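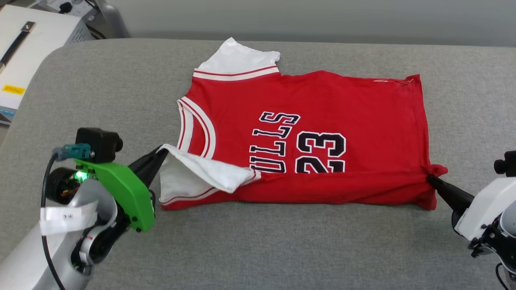
Re: [textual] Nurkow stories, copy-text for the 1967 section

Pantelis Gavalas wrote:
> I have now been through the Coltadbridge typescript of "The Ferry
> Clerk" against the magazine printing. There are 101 substantive
> variants. Most are cuts. I would still argue for the magazine as
> copy-text, given that Nurkow read proof for it and we have no
> evidence that he objected to anything. The typescript is a draft,
> and we should not print a draft because we happen to like it better.
>
> Also: are we keeping the Tolla paragraph breaks or the magazine's?

Pantelis,

Thank you for the collation. I checked your list against mine and we differ in four places, all of them on leaves 9 and 13, where the carbon is faint. I read "landing" for your "lending" on leaf 9, third line from the foot. The other three are commas and I will defer to you.

On the copy-text, I don't agree that the proofs settle it. We know he received proofs. The letter to Sotiropoulos says he returned them "the same evening," which for a story of that length leaves time to catch misprints and very little else. He does not mention the cuts in the letter, but he does ask whether the contributor's note can be shortened, so he was at least reading for length.

The cuts fall into two groups. The first group removes single adjectives and adverbs, and these match the kind of change he made himself in the notebooks. I have no trouble accepting those as his, or as changes he would have made. The second group takes out whole sentences, nearly all of them spoken by the clerk's sister. After the cuts she has two lines left, and one of them answers a question that is no longer in the text. That looks to me like an editor saving a column. An author reading with care would have fixed the orphaned answer.

What I propose:

Use the typescript as copy-text. Take in the first group of changes from the magazine as emendations. Restore the sister's lines. List every rejected magazine reading in the back, by page and line, so that a reader who prefers your view can rebuild the printed version from ours.

This costs us more space in the apparatus. My estimate is five pages for this story alone. The other stories in the section are much cleaner and I expect none of them to need more than one.

On paragraph breaks: Tolla reset the story for the collected volume and split long paragraphs throughout the book, in every story, by every sign as house style. I would ignore Tolla for breaks and follow the typescript. The exception is the break before "He counted the change again," which is missing in the typescript but marked in pencil in the margin. The hand could be Nurkow's. I would accept it and add a note.

Two small items. The spelling "grey" appears in the typescript and "gray" in the magazine. I suggest we leave "grey" alone and say so in the general note. And the typescript title has no article. It reads "Ferry Clerk." I would keep "The Ferry Clerk," as he uses that form himself in the letter, and record the other.

If you still favor the magazine after this, please send me your reading of the orphaned answer, as my case mostly rests on it. I need the section settled before the end of March so the line numbers can be fixed.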